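Pollside Folding Table, White Top

The Pollside is a plain work table for classrooms, craft rooms and garages. The top is 30 inches high and wipes clean with a damp cloth. The legs fold flat for storage. Weight limit is 123 pounds, spread evenly.

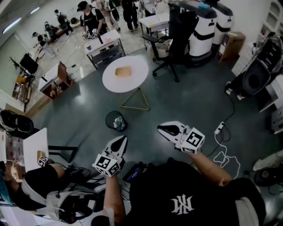 Replacement feet and leg locks are sold separately under part number 213. Orders ship from our Praltuvmont warehouse, Saturday excepted. Returns are accepted for 33 days if the table is unused.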